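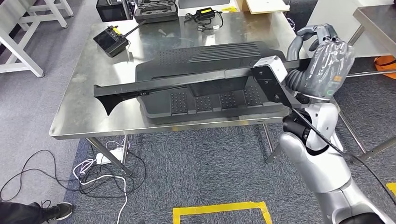

Attachment 1 - black rail lying across the plastic tray, steel table

Ticket: Cable winch loses pull when oil is warm
Product: Wulora hydraulic cable winch, trailer version
Customer site: Storholm
Opened: 16 November 2022
Status: Closed

Message from customer

Good morning. We have the Wulora winch on the trailer since April and until now we were satisfied with it. Now we have a problem with the pull. In the morning, when the machine is cold, it pulls the cable normally and the gauge shows 180 bar. After 40 minutes of work the gauge goes down slowly and the drum turns with small jumps. When the cable is heavy the drum stops completely, but the engine continues to run the same as before.

We did already these things:
Oil level checked, it is in the middle of the glass.
Return filter changed for a new one.
All hoses checked by eye, no leak found on the outside.
Engine speed checked, no change.

The counter shows 400 hours. Please tell us what we must check next. We have a cable job at the Jomlow substation and we can not start it with a winch which stops.

Reply from support

Thank you for the clear information. Please do not turn up the relief valve to get the pull back. Several customers try this first, and then the valve is not in the correct position when the real fault is repaired.

Please make this test with warm oil. Put the brake on, close the drum line at the motor with the two steel plugs from the tool box, and move the lever to pull for a few seconds only. Write down what the gauge shows. If the pressure is good with the line closed, the loss is in the motor. If the pressure is still low, the loss is in the pump or in the valve block.

Message from customer

Test is done. With the line closed and the oil warm the gauge is low, the same as when we pull. So we understand it is not the motor.

I also noticed one thing that I did not write before. The small hose from the tank to the pump is soft when you press it by hand, more soft than the other hoses. I do not know if this is important.

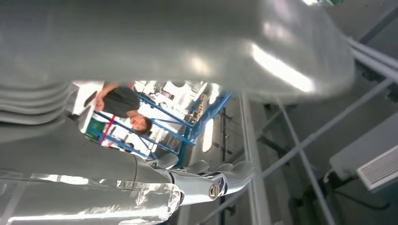 Also the oil in the glass has a little foam after work. In the morning the foam is gone.

Reply from support

Yes, the soft hose is important. This is the suction hose. When it becomes warm it can close itself from the inside, and then the pump does not get enough oil. The foam also fits with this, air can come in at the clamp.

Please change the suction hose and both clamps. Use suction hose with the steel spiral inside, a normal return hose will give the same problem again. Fill the pump with clean oil before you start, and let it run without load for 4 minutes.

If the pressure stays low after this, take out the relief valve cartridge and look for dirt on the seat.

Message from customer

Hose and clamps are changed. The old hose had the inner layer loose on one side, you could put a screwdriver between the layers. Today we worked the whole afternoon and the gauge stayed at 180 bar with warm oil. No foam.

We did not open the relief valve. Is it still necessary to do it?

Reply from support

No, leave it closed if the pressure is stable. Please check the new clamps one more time after the first day of work, they can become a little loose. I close the ticket now, you can open it again by answering this message.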